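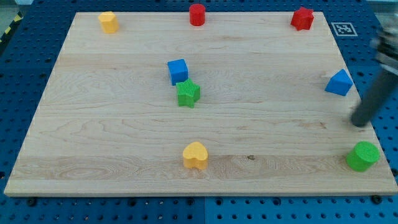 Nirkside Board Oil, 11 oz

Most board oils promise to "restore" wood. We don't know what that would mean. A dry board that gets oiled looks darker for a while and soaks up less water. If yours is split, oil won't close the split, and neither will anything else sold in a bottle.

What's in it: food-grade mineral oil and a little beeswax. No lemon scent. We tried a lemon version in March and it mostly made kitchens smell like floor cleaner.

How much you need: less than other labels tell you. One bottle covers 5 average boards with 2 coats each. Wipe it on, leave it overnight, wipe off what's left. Repeat when the wood starts to look chalky. Ignore any schedule that says once a week, including the one on our old Cendatley label.

Works on maple, beech, walnut and cherry. Bamboo takes it poorly. Varnished boards won't take it at all, so save your money.

Does it kill germs? No. Wash the board.

Size: 11 fl oz, squeeze bottle with flip cap
Shelf life: 2 years unopened
Ships from: Sirkititz warehouse
Returns: 57 days, opened or not

Customer review, Hajar Amrani: "Expected nothing. Board looks better, knife marks still there. The cap leaks a bit if you store it on its side."

She's right about the cap. Store it upright.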